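Kileck Guest House: Questions Our Guests Ask

We've had the pleasure of running Kileck for a good many years now, and the same questions come up in nearly every booking email, so we thought it would be kind to everybody to gather the answers in one place. If yours is missing, please do write to us!

What time can we check in?

Any time from 3 in the afternoon until 9 at night. If your drive is running long — and the road over from Cukilside can be slow when the fog comes in — just call the house and we'll leave the porch light on and a key in the lockbox.

And check-out?

By 11 in the morning, please. You're very welcome to leave your bags in the hall and your car in the lot for the rest of the day.

How many rooms are there?

We have seven. Six are upstairs in the main house, and the last is the Mirkus room, out across the garden, with its own little porch. It goes fast in summer, so if you have your heart set on it, write early.

Are the stairs steep?

They are, a bit, with a turn in the middle. The Mirkus room has no stairs at all, only one low step at the door, and we have a ramp for that if you let us know beforehand.

Can we bring our dog?

Yes, in the Mirkus room only, and we do ask that dogs stay off the beds (we know, we know). There's a tap by the back gate for muddy paws.

Is there Wi-Fi?

There is, and it's fine for email and a movie in the main house. In the garden it comes and goes.

What about breakfast?

Breakfast is help-yourself, from 7 until 10, and we set out bread, eggs, fruit, jam from the Kingi orchard up the road, and plenty of coffee.
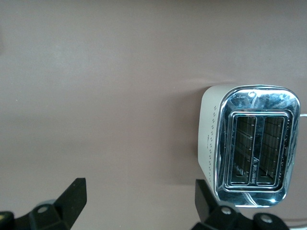

Mornings when the house is full can get a little crowded around the bread board, and we've found it goes more smoothly when families come down before 8 or after 9. The toaster takes two slices at a time, so a big hungry group will want to start early and take turns. Gluten-free bread is no trouble if you tell us the day before, and we'll show you where it's kept.

Do you stay open all winter?

We close for December and open again once the pipes and the two of us have had a rest. Emails still get answered, just more slowly.

How do we get to the lake trail?

Out the back gate, left at the mailbox, and follow the fence. It's 3000 steps to the water by our own count, and there's a bench halfway.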